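## Section 7: When the hand won't let go

Okay, this is the fault I get asked about most, so I rewrote the whole section on December 9, 2018 after it bit me again. The arm picks something up just fine, swings over to drop it, and then the fingers stay shut. The Welley panel keeps showing a green light the entire time, so don't trust the green light!

**Caution:** Never pull an object out of closed fingers while the drive is on. The hand can start its release late, and it moves fast when it does. Shireen Shezi got a pinched thumb that way in March and she was nice enough to let me put it in the manual.

### Clearing a stuck grip

1. Hit pause on the panel. Use the red stop only if somebody is in reach of the arm - it cuts the power, and then you have to home all the joints again.
2. Wait for the speed readout to drop to 0.
3. Open the Zesham console and type `grip status`. Write down the force number before you do anything else (it resets when you clear the fault, and I've lost it more times than I'd like to admit).
4. If the number is under 100, type `grip open slow` and keep your hands off the table while it runs.
5. If it's 100 or over, switch off the drive, wait 27 seconds, and turn the release screw by hand. Half a turn is plenty.
6. Type `fault clear`, then home the hand. Leave the arm where it is for now.

**Note:** Soft stuff like bananas will bruise if you go straight to step 5 on a low reading. Go slow, you've got time.

### Checking that it's fixed

Run the sorting job called Fever with the speed set to 3. It's the one with the baskets and the paper labels. I like to start with fruit, since it's cheap and it rolls or squashes instead of shattering if the hand drops it wrong.

1. Put the labels in front of the baskets, word side up.
2. Set out your fruit with plenty of open table between pieces.
3. Stand back behind the floor tape and press start.
4. Watch the fingers, and keep one hand by the stop button the whole time.

If the grip sticks again on the same run, quit there and swap the Radebe finger board. I used to keep retrying, and all that got me was a log with 300 identical errors in it and a very mushy banana.

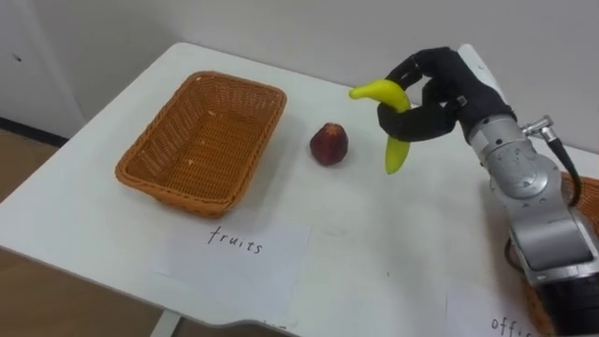

Once the new board is in, do the homing routine twice before you load Fever again. The first pass only finds the end stops, and the second one saves them. Then put your initials next to the force number in the logbook, even if everything went great.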